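Stall takings missing from the appeal total after show close

Status: Resolved, follow-up open
Product: Asaris Stall & Collection, hosted
Component: Import to donor ledger
Reported by: Events desk, Ekosby Country Show
Handled by: Kurnevska second-line support
Severity: Medium, raised to High, returned to Medium

Original report

We run the charity row at the Ekosby show every summer. There were 12 stalls this year, each with its own handset running the Asaris app in offline mode, as there is no usable signal on the lower part of the site. After the show closed, the handsets were taken back to the office, put on the office network and left to upload.

All of the handsets now say "Upload complete". The appeal page shows takings for 8 stalls only. The remaining four show a zero total and no entries. The four missing stalls are the tombola, the cake stall, the plant stall and the guess-the-weight stall. We know they took card payments because the end-of-day slips were printed before the handsets left the field, and the slips have amounts on them.

Expected: every stall that reports a complete upload has its entries in the ledger and its amount in the appeal total.
Seen: four stalls at zero, no error shown to us anywhere.

We have already tried:
Restarting one handset (cake stall). No change.
Pressing Sync again on all four. Each says "Nothing to send".
Logging out and in on the appeal page with a different browser. Same total.

We have not cleared or reset any handset. Please tell us if we should. The total is due to be announced on the show website and we would like to hold off until it is right.

Support, first response

Do not reset or clear any handset, and do not update the app on them. Leave them powered and connected. The local journal is kept on the handset until it is cleared by hand or until it fills, and it is the best copy until the rest has been traced.

Please send:
1. The diagnostic export from one working stall and one missing stall (Settings, Support, Export journal).
2. The handset serial for each, from the same screen.
3. The printed slip for the missing stall, photographed or typed out. The count of payments is more useful than the amount.
4. The stall list as it was loaded before the show, in the file format it was loaded from.

Reporter

Exports for the book stall (working) and cake stall (missing) attached. Serials are in the file names. Slips typed out for all four missing stalls. Added together, they come to 196 payments. Stall list attached as a spreadsheet. It was last year's list with the stalls moved around, since the charity row was split between two areas.

Support, second response

Files received and readable.

The journal from the cake stall handset is complete. Each payment has a local number, an authorization code from the card processor and an upload flag. The flags are all set to "accepted", which matches the message on the screen. The numbers run without a gap. The card side is therefore sound: the money was authorized and will be settled to your account as usual, regardless of what the ledger shows. You can confirm this against the processor statement when it arrives.

The upload gateway log agrees with the handset. Four batches came in from the four missing stalls. None of them reached the batch limit of 500 entries, so splitting of batches is ruled out. The gateway checks the file signature and the entry count, returns "accepted" and passes the batch to the importer. Anything that goes wrong after that point is not reported back to the handset. That is how it is designed, and it is the reason pressing Sync again has no effect.

Next step is the importer. Raised to High while we look, as entries with no visible home in the ledger are treated as possible data loss until found.

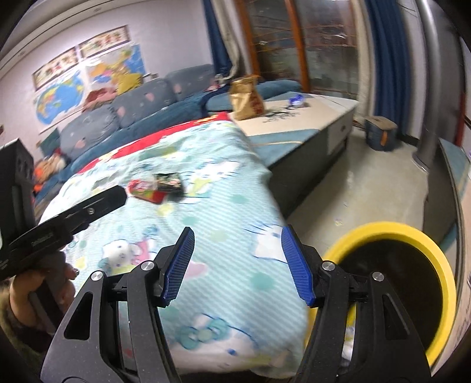
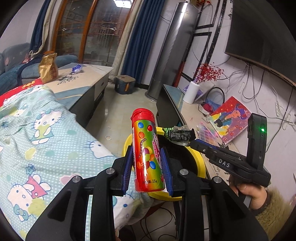

Support, third response

Entries found. They are in the holding table of the importer, all 196 of them, with the reason code LOC_UNMATCHED. Nothing has been lost. Severity returned to Medium.

The importer files each entry under a stall, and each stall under a location. The location is matched by its name as text. Your stall list has two locations: Main Ring and Kröger Meadow. The 8 stalls that imported are all in Main Ring. The four that did not are all in Kröger Meadow.

The ledger also has a location called Kröger Meadow, and on the screen the two names look identical. They are stored differently. In the ledger the second vowel is a single character, an o with the two dots built in. In the stall list it is two characters, a plain o followed by a separate combining mark that draws the dots over it. Both are valid and both display the same way. The importer compares byte by byte and treats them as different names.

When a location is not matched, the importer should write a warning to the event's message list. It did write one, but the message list is filtered by location, and the warning was filed under the location that does not exist. It could not be seen from any account with normal rights.

Can you tell us how the name got into the stall list? We would like to know if it was typed, pasted or brought in from another file.

Reporter

Pasted. The meadow was not used for stalls last year, so it was not in the old list. The name was copied from the site map, which is a PDF supplied with the field booking. In the ledger it would have been typed in by hand when the location was set up for the dog show.

Two questions. Can we just retype the name in the stall list and upload again? And will the announced total be affected by doing this, for example by counting the working stalls twice?

Support, fourth response

To the first question: please do not reload the stall list while entries are in holding. A reload gives each stall a new internal key. The held entries still carry the old key and would then fail on the stall as well as on the location, and we would have to fix both by hand.

To the second: a repeated upload does not count anything twice. The ledger rejects an entry when the handset serial and local number are already present. There is no risk to the stalls that have imported.

The procedure we propose is as follows. Steps marked K are done by Kurnevska, steps marked E by the events desk.

K. Take a snapshot of the event ledger and the holding table.
K. Add the pasted form of the name as an alias of the existing location. This leaves your list and your keys as they are.
K. Release one batch from holding, the smallest one, which is the guess-the-weight stall.
E. Compare the stall total on the appeal page with the printed slip. Confirm here before anything else is released.
K. Release the other three batches.
E. Compare the remaining three against their slips.
K. Recalculate the appeal total and close the event for import.

The appeal total is cached and will lag behind the stall totals until the last step. Please read the stall totals only.

Confirm that you agree and we will start.

Reporter

Agreed. Someone will be at the desk until 5 p.m.

Support

Snapshot taken. Alias added. First batch released, no rejects. Please check the guess-the-weight stall.

Reporter

Checked. Payment count matches the slip. Amount matches the slip.

Support

Remaining batches released. No rejects, holding table for this event is empty. Please check tombola, cakes and plants.

Reporter

Cakes and plants match. Tombola matches on the count, but the ledger amount is lower than the slip.

Support

Checked the tombola journal held at the gateway. One payment was refunded on the handset after the slip had been printed. The refund is a change of state on an existing entry, so the count stays the same and the amount drops. The ledger is right and the slip is out of date. If you need paper for your records, a new slip can be printed from the handset (Day end, Reprint). It will carry the word COPY and the corrected amount.

Reporter

Reprinted, and it agrees with the ledger. The person who ran the tombola remembers the refund - a strip of tickets had been charged twice.

Support

Appeal total recalculated. Event closed for import. You can now publish the figure from the appeal page. Cash is not part of this total unless you have entered it under Manual takings, and at present that section has no entries.

The handsets can be cleared once you have the processor statement and have agreed it with the ledger. We suggest keeping the exported journals until your accounts for the show are signed off.

Reporter

Cash has been counted separately and will be entered tomorrow. Is the event being closed a problem for that?

Support

No. Closing for import blocks handset batches only. Manual takings stay open until the accounting period is locked.

Root cause

Location names are compared without Unicode normalization. A name in decomposed form, pasted from a PDF, did not match the same name in composed form. Entries went to holding and the resulting warning was filed where no user could see it.

Workaround for other sites

Until the fix is released, choose the location from the drop-down in the stall editor and do not paste it into the spreadsheet. If the list has to be loaded from a spreadsheet, type any accented letters directly on the keyboard. To check a suspect name, put the cursor after the accented letter and press Backspace once. In many editors, if only the accent disappears and the plain letter stays, the name is in the decomposed form. A name with no accented letters is not affected by this fault.

Follow-up items

Normalize location and stall names to composed form on load and again on compare. Accepted, scheduled for the October release.
Show LOC_UNMATCHED warnings in the event message list regardless of location filter. Accepted, same release.
Return a second status to the handset after import, separate from "Upload complete". Under review. This needs a change to the app as well as the gateway.
Change the handset wording from "Upload complete" to "Received, waiting for import". Under review with the item before it.
Remove the alias from the Ekosby ledger after the October release. Assigned to second-line support. No action needed from the events desk.

Reporter

Fine with all of that. We have the harvest fair coming up on the same field with the same handsets, so please leave the alias in place until that has been imported.

Support

Noted on the alias item. Ticket set to Resolved, follow-up stays open against the October release.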